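Re-housing a battery doorbell chime, glue or screws?

senia_bench
28 September 2018
I have a Disten door chime that took a fall down the basement stairs. The board still works but the case split along one side. I found a replacement shell from a seller called Ghoneim for 6 dollars shipped. The question is whether to screw it together or just run a bead of glue around the seam. My last one was glued at the factory and I had to cut it open to change the battery leads.

oldvolt
Screws. You will be back in there in a year or two. Use coarse thread screws made for plastic, not machine screws.

Nilton Londoño
I would go the other way. It hangs on a hallway wall and gets touched twice a year. Screws in thin plastic strip the second time you take them out, and then you are gluing it anyway. A few dots of hot glue hold fine and peel off with a little rubbing alcohol.

senia_bench
The seller says the shell is ABS but I have no way to check. It does have screw bosses molded in, so somebody meant it to be screwed.
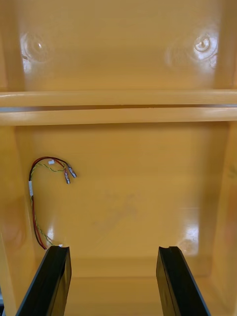

Inside of the yellow shell, two of the bosses

oldvolt
Then use them. Measure the hole before you buy anything. If the screw is too fat the boss will split, and that usually happens a week later when you've stopped looking at it. Turn it in by hand. When you put it back together, turn the screw backward until you feel it drop into the old thread, then tighten.

Nilton Londoño
The backward trick does work, I'll give you that. I still wouldn't trust a cheap shell. I bought three from Seditz last October and two had cracked bosses before the back was even on.

parkrow132
Were you using a drill driver?

Nilton Londoño
On the lowest clutch setting, yes.

parkrow132
That would do it. I've put together almost 1000 small cases at work and we don't let anyone near them with a driver. A hand screwdriver, and stop when the head touches.

oldvolt
Agree with that. Also hot glue goes soft in a warm hallway. I had a chime fall off its back plate one summer and land on the dog's bed.

Nilton Londoño
My hallway doesn't get that warm. Depends on the house.

senia_bench
OK, going with screws, by hand. I'll try one in a scrap piece of the old case first. Does anyone know if the speaker needs foam behind it? The old foam fell apart when I touched it.

parkrow132
Thin weatherstrip foam from the hardware store. Cut a ring, don't cover the back of the cone.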